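Storing Small Parts in Divided Trays

Loose screws, spring pins, crimp terminals and O-rings take up very little space and waste a lot of bench time. The method below is the one used in the Plavine workshop. It was set up by Grethe Norðdahl for a stock of about 300 part types and has been changed twice, both times to make the labels simpler.

Choosing the tray

Match the compartment to the part, then go one size up. A compartment should be no more than two-thirds full. Anything fuller spills when the tray is tilted to pour. For M3 hardware and smaller, square compartments with rounded bottoms are the easiest to empty with a fingertip. Flat-bottomed compartments hold washers well but make them hard to pick up. A scrap of thin foam in the bottom solves this.

Light-colored trays are best for steel and black-oxide parts. Nylon and other white parts need a dark tray. Clear trays are acceptable in a drawer and poor on a bench, where the bench color shows through.

Fixing the tray to the bench

A tray that slides will sooner or later end up on the floor. Cut a shallow holder for each one, with a lip of 9 mm on all four sides, and screw the holder down. Leave 1 mm of clearance all around. Less than that and the tray binds when the shop warms up in July.

Perforated bench tops are convenient here, as the holders can be moved without drilling. Vacuum the holes monthly. Chips and filings collect in them and get under the holders, and a holder with grit under one corner will rock.

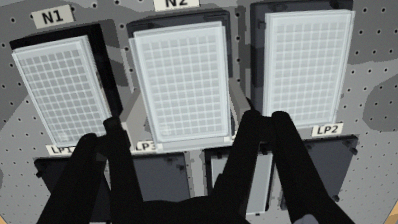
Labeling

Label the position and the tray separately. The position label gets a letter and a number and never changes. The tray label gets the part description and changes whenever the contents do. Ignacio Alarcón tried putting both on one label for a season and ended up reprinting most of them.

Use block capitals, black on a pale background, at least 6 mm high. Place the position label behind the holder, on the side away from the user, so a hand reaching in does not cover it. Wipe the surface with isopropyl alcohol first and let it dry. Paper labels under clear tape last a year or so near cutting oil. Vinyl lasts longer but curls at the corners if they are left square — round them with scissors.

Do not use the letters I, O or Q.

Sorting a mixed lot

Start with a magnet in a plastic bag. Turn the bag inside out to release what it picked up. Sieve the rest through kitchen strainers of two mesh sizes, then sort by hand on a white towel, which stops round parts from rolling. Thread gauges are slow. A row of known nuts glued to a strip of wood is faster for the common sizes.

A coffee can of 2000 mixed fasteners takes one person most of an afternoon. Stop when the remainder is mostly single pieces and put it in a jar marked MIXED.

Keeping count

Weigh, do not count. Put ten pieces on a scale that reads to 0.1 g, divide by ten, and write the unit weight on the back of the tray label. For very light parts, use fifty pieces. Subtract the weight of the empty tray, which should be written on its underside in permanent marker.

Cleaning

Wash plastic trays in warm water and dish soap. Solvents cloud polystyrene and will crack it at the corners. Dry them upside down on a rack overnight before any bare steel goes back in — the corners of small compartments hold water longer than expected. A small packet of silica gel in each drawer helps from October on. Recharge the packets according to the instructions printed on them.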